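Our August visit to Greris ran long, and I'd have stayed longer! They occupy a narrow old building (the Curum office is next door), and the people here teach robots by doing the job themselves, a gripper in each hand, walking through rooms, corridors and doorways.

I had pictured fences and flashing lights. What I got was people talking shop about wrist strain and how to hold a gripper so your thumb doesn't go numb. Two of them used to pack orders at the Ornasetti warehouse, by hand, all shift. When the Nyanda line came in, packing went from 2,000 boxes a day to far fewer by hand, and they moved over to this. The pay is a bit better, they told me, and they sit down more. One misses the old crew and the radio.

What I loved is how much their say counts. If a task feels wrong in the hands, it gets changed. Task 208 has been rewritten twice on their word alone, and they were visibly proud of that. Coffee was at 2, strong, and the questions kept coming right up to the door.

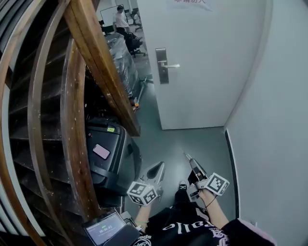
Posted by the Greris visit diarist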